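Right, felt food. I've been making bits for my niece's play kitchen since November, and the thing I get asked about most is how to do a label that doesn't look like a smudge. So this is how I go about it, using a sauce bottle as the shape.

## What you need

- two pieces of red felt, big enough for the bottle
- white felt for the label, plus a scrap of green
- dark green and red embroidery thread
- toy stuffing
- a water-soluble pen

## Cut and mark

Fold a sheet of paper in half and draw half a bottle, so both sides match when you open it out. Cut two in red. Then cut your label in white and a second one in green, a couple of millimetres bigger all round – that gives you a thin border without any fiddly edging.

Write the words on with the pen before you stitch anything. I always start with the middle letter and work outwards. My friend Kirsty Faulkner goes left to right and runs out of room every single time (sorry, Kirsty!). 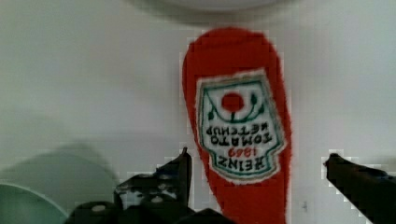
*Heinz ketchup in red fuzzy fabric, with the tomato, the vine and 1869 all on the label.*

If you're copying a proper label like that one, get the big brand name in first and fit the tomato round it. Small leaves can be single stitches.

## Put it together

Sew the label to the front piece while it's still flat. Then go round the edge of both reds in blanket stitch, leaving a gap of 19 mm at the base. Stuff it in small pinches, poking each one up with a chopstick, and close the gap.

Mine took most of a Sunday, with the radio on and far too much tea. Mustard next, I think, if I can find a decent yellow!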